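**Ticket: wifi drops in craft room, Stungate site**
Opened by: Leen Tannous
Assigned: Barrett Mbeki
Priority: medium (bumped to high in September, see below)

Leen's original message, pasted:

> Wifi in the craft room keeps dying. Laptop says connected but nothing loads. Comes back on its own after a few minutes, then goes again. Front office is fine. Worse in the afternoon. We can't pull up the class sheets or take card payments in there, please help

## First visit

Got there 1:40 pm. Set up laptop on the worktable, ran a ping to the router and left it going. Fine for 20 minutes, then replies jumped to 1,000 ms and quit. Laptop still showing connected the whole time, so Leen's right about that part.
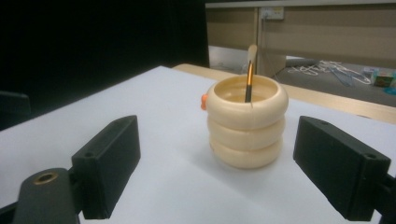
*Craft room worktable, brush in the cream cup.*

Signal at the table -72. Not great. Out in the hallway it's a lot better so the wall is eating some of it. Asked Harriet Mercado if anything had changed in there. New metal shelving, went in over the summer, right between the table and the access point. Of course.

Tried:

- rebooted access point (Flornau, ceiling, hallway). No change
- forgot network and rejoined on Leen's laptop. No change
- moved 2.4 to a clear channel. Bit better, still dropped at 2:55
- turned off band steering. Left it off for now

Told Leen to use the front office for card payments till I'm back. She's not thrilled.

## Second visit

Drops still happening, Harriet kept a list of times on a sticky note (thank you). Nearly all between 2 and 4. That's when the after school group comes in and everybody's phone jumps on.

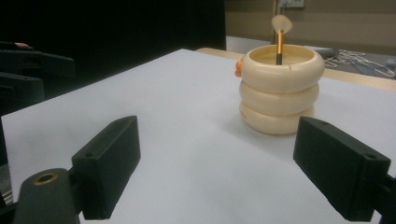

*Worktable, white top.*

Checked the address pool. There's the problem, or half of it. Somebody set the guest range to 10 addresses way back when. Office stuff was landing on guest too, because the craft room laptop had the guest password saved. So once the phones show up the laptop can't renew and just sits there "connected".

What I did, in order:

1. Made the guest pool bigger. Shortened the lease so old phones fall off.
2. Moved craft room laptop to the staff network, deleted the guest one so it cant hop back.
3. Card reader same thing. Had to be reset twice, the Gonitz app hung on the pairing screen.
4. Re-ran the ping from the table. 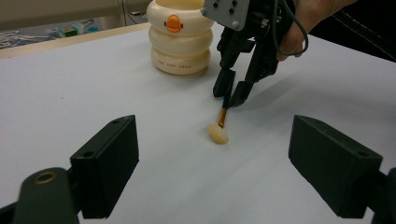 ## Still open

Ping held for the rest of the visit, no drop. But signal is still -72 and I don't trust it. Shelving isn't moving, Harriet says it's bolted in. Want a second access point inside the room. There's a spare Flornau at Pruitt, Demetrius Hutchins has the key to the closet. Need a cable run, door side wall would be the short way.

Emailed Demetrius 4:15 pm. No answer yet.

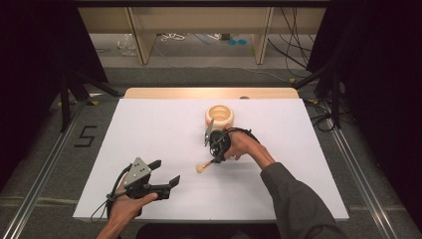
*Cream cup, white board on the light wood table.*

**Update, Kobe Bosman:** covering for Barrett. Demetrius found the spare, no power injector with it tho. Ordered one. Leen says one short drop since the pool change, mid morning, nobody on guest at teh time, so that one is probably signal. Leaving ticket open until the second AP is up. Barrett, band steering is still off, do you want it back on before or after the install?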